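# Who signs for the pile of toys?

*Kazuhiro Sekiguchi writes acceptance rules for robot sorting jobs. I went in thinking most of them were paperwork, and I came out still thinking so about a few.*

The binder at Nultside is 87 pages long, and Kazuhiro Sekiguchi wrote most of it. It covers what a pick-and-sort cell has to show before anyone is allowed to call it working: how the table is set, who may touch it during a run, what counts as a miss, and what has to be written down when the arm is stopped by hand. He pushed it across the desk before I had my coat off.

I asked him whether anybody reads it.

"The people who want to argue with me read it," he said. "Page 35 is the most argued page. That's the one about touching things."

Page 35 says that once a run has begun, a person may not move any item on the table. If they do, the run is marked as assisted and kept out of the success rate. It sounds obvious. Sekiguchi told me that when he went back through a batch of older logs at Nultside, he found 1,384 runs with a tick in the success column and only 725 where he could show that no hand had gone in. The rest were neither good nor bad, in his view. They were unusable.

I wondered if that was harsh. A person nudges a ball back from the rim, the arm gets on with it, and the arm still did most of the work.

"Then write down that it did most of the work," he said. "There's a box for that. What you can't do is put it in the same column and then show the column to a buyer."

The rules get their trial on toys. Nultside uses a toy-sorting job as its house test, with colored boxes to drop things into and a tray full of plush animals, balls and bits of cloth. I had expected something more like a factory, and I said so. It is hard to look at a stuffed giraffe and think about standards.

Mỹ Lục, who runs the cells day to day, has less patience with that complaint than Sekiguchi does. "Factory parts are easy," she said. "They're all the same part. Give me a rope toy and a rag and then tell me your arm is ready."

Her point about cloth is a fair one. A ball either ends up in a box or it doesn't. A cloth can hang half over the side, or hide something else on the tray, and the old form had no line for either. The binder now says an item counts as placed when no part of it is above the rim of the hole. Lục thinks that line is too strict for cloth. Sekiguchi thinks it's the only version two people will score the same way. They had this argument in front of me for quite a while, and I don't believe it was the first time.
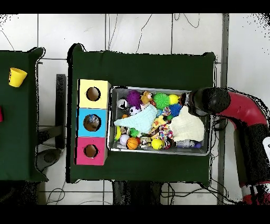

## The floor, the cables, the boring part

Ask Sekiguchi about safety and he goes straight to the floor. The binder has four pages on cables, more than it has on grippers. Loose runs are to be tied or covered wherever a person walks, and the walking side of each table has to be agreed before the arm is powered.

I pointed out that a good many test cells I've seen have cable lying all over the place, with perfectly good rules hanging on the wall nearby. He didn't argue.

"A rule about cables lasts until somebody has to move a table," he said. "I know that. So the check is per session. You look at the floor, you sign. If you signed and it's a mess, we have a name."

I'm not sure a name helps much. Signing a sheet is a habit, and habits get quick. Lục admitted she has signed the floor check from her chair. She also said that Ometti, the integrator that supplied an earlier cell, had no floor check at all, and she'd still take the sheet over nothing.

## What the number leaves out

My bigger doubt is about the test itself. Suppose everybody follows all 87 pages. You then have an honest success rate for one set of toys, on one kind of tray, scored by people who have spent months looking at that tray. A buyer at Otden, where the next cells are headed, will be sorting returned household goods. What does the toy number tell them?

"Less than they want," Sekiguchi said. "It tells them we didn't cheat."

That struck me as a lot of binder for a small claim. He shrugged. The section he is rewriting now asks for the tray to be packed by someone outside the team, from a stock of items the team hasn't practiced with, and for the layout to be recorded before the arm moves. Lück of the draw would then count for less, and so would a tidy-minded engineer who leaves a little space around the hard pieces.

Lục likes the idea and expects the scores to fall. She'd rather have that happen before June, when Otden wants its figures. The sales side, she said, has asked if both scores could be printed, with the old one first.

Sekiguchi has said no to that. He has also said no to a short version of the binder, a one-page card, which I would have thought was the single most useful thing he could make. When I told him so he took the binder back and opened it to the contents page.

"Which page would you keep?" he asked.

I said 35. He said everyone says 35, and that the stop log is on page 36.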